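Textile Care and Garment Handling
Unit 4 handout: Hanging knit tops
Instructor: Tiziana Gatti

Read this before the November practical. Bring one clean T-shirt of your own and a plain plastic hanger. Wire hangers are not used in this unit.

Why knits need separate treatment

A woven shirt has threads that cross at right angles and hold their length. A jersey knit is made of loops, and loops open under load. A T-shirt hung badly shows it first at the shoulders, where the hanger ends push out two small bumps, and then at the neck, where the collar band goes wavy. Thin jersey is worse than heavy jersey. Wet jersey is worst of all, as the weight of the water pulls on every loop above it.

Terms

Collar band: the strip of ribbing sewn around the neck opening. It has more stretch than the body and is usually attached slightly stretched.
Crew neck: a round neckline that sits close to the base of the neck.
Shoulder seam: the join between front and back panels. Many tops have a tape sewn in here to limit stretch.
Drop: the distance from the shoulder point to the hem.

Putting the shirt on the hanger

Lay the shirt face up and smooth the front with a flat hand. Take the hanger by the hook and bring it in from the hem, up through the body, until the hook comes out at the neck. Do not force the hanger down through the collar. Most stretched necks we see in class come from that one habit.

Settle one shoulder, then the other. The seam should lie along the top of the hanger arm. Check that the hook stands in the middle of the neck opening and that the collar band lies flat on both sides.

Hanger width matters. If the arms reach past the shoulder point into the sleeve, the hanger is too wide. If they stop well short, the shirt sags at the ends – use the next size up.

On the rail

Leave a finger's width between garments. White tops go together, with the necklines facing the same way. When you take one down, lift by the hook. Pulling on the hem drags the whole drop against the collar.

Practical task

Each student hangs 14 tops and passes the set to a partner for checking. Severino Cantero will mark the sets with the sheet from Unit 3. The task is worth 17 points out of 100 for the course.

Pay most attention to the neckline when you check your partner's set.

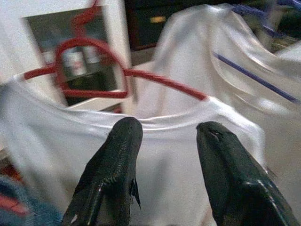 A collar that leans to one side can usually be put right by moving the shoulder seams, without taking the shirt off the hanger. If the band itself has gone wavy, note it on the sheet and set the shirt aside for steaming in Unit 5.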